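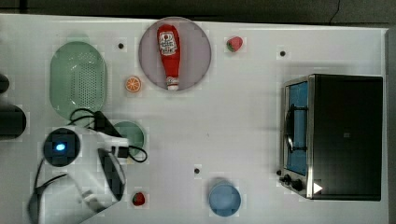 Food and Households, Week 5: Sharing meals and measuring who eats what

Reading for this week: the Nedemley household study, chapter 2, and the handout on food diaries from last time.

1. What counts as a household

Most surveys define a household as people who live under one roof and eat from the same pot. The two tests do not always agree. In the Nedemley study, 163 households were listed by address, but only 136 when the interviewers asked who cooked together. Grown-up children often slept in one house and ate in another. The choice of test changes average household size, and so it changes every figure worked out per head.

2. Ways of recording food

Recall: the person is asked what they ate the day before. Cheap and quick, but snacks and drinks get left out.

Diary: the person writes things down as they go. Better on snacks. People tend to eat more simply while keeping one — it saves writing.

Weighing: every item is weighed before and after the meal. Accurate, slow, and tiring for the family.
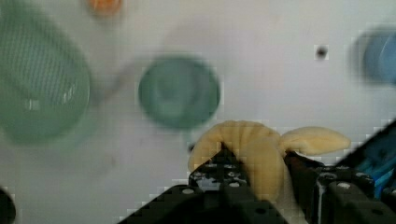

Portion size is the weak point in the first two. "A bowl of rice" can mean very different amounts in two homes on the same street. The Hullthorpe survey asked people to point to the nearest match on a printed card, and small portions were still overstated.

3. Who gets served first

Serving order matters when food is short. A household total can look adequate while one member goes without. In the Kandura notes, children's plates were filled before the adults', except on market days. Do not assume one pattern holds all year. July figures in particular should not be read as typical.
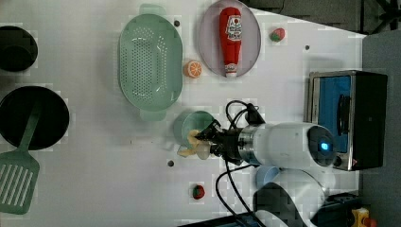 Fig. 1. Teal-green cup and other kitchen items on a white tabletop.

4. For Monday

Keep a diary of your own meals for two days, then write down the same meals from memory. Bring both. We will compare the gaps and start on chapter 3.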